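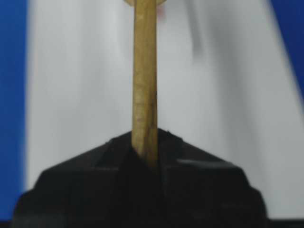
Rozália Vaněk has sold houses in Ernbridge for long enough to know what a buyer looks at first, and it is never the kitchen island. It is the neighbour's bins.

The survey comes later, usually once you have chosen curtains. Hers on a terrace in Zisavside ran to 111 pages, of which 27 concerned the roof and one, rather tersely, the river. The buyers read the page about the river and went to stay with his mother to think.

They came back with an offer £343 lower. Odd sums like that are quite the fashion. They suggest a spreadsheet, and sellers are frightened of spreadsheets. 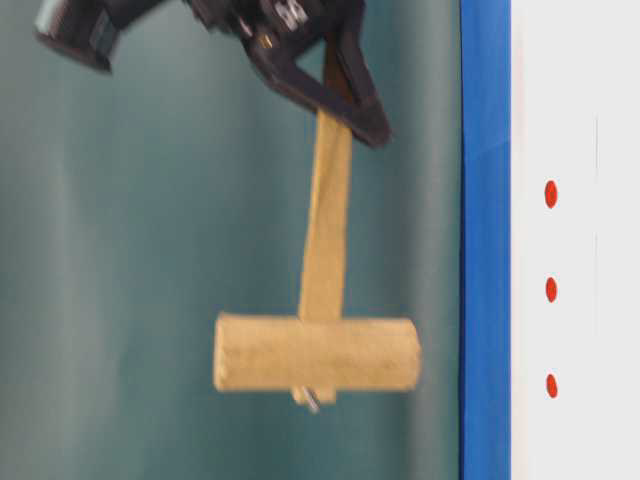 A T-shaped piece of wood, held up against dark teal.

Hằng Mạc, a conveyancer at Mockus, takes a calmer view. She sends out her forms, waits, and sends them out again. One seller, asked about boundary disputes, wrote "not lately" – which added a month to things and cost him a fence.

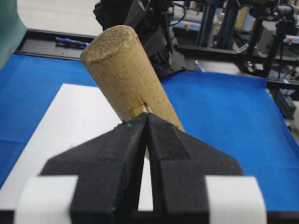 Should I get a survey on a fairly new house?
It's usually worth paying for one, as new houses have snags too and the builder's promise to fix them may not last as long as the snags do.

The Zisavside pair are due to move in June. His mother has already measured the spare room for a sewing table.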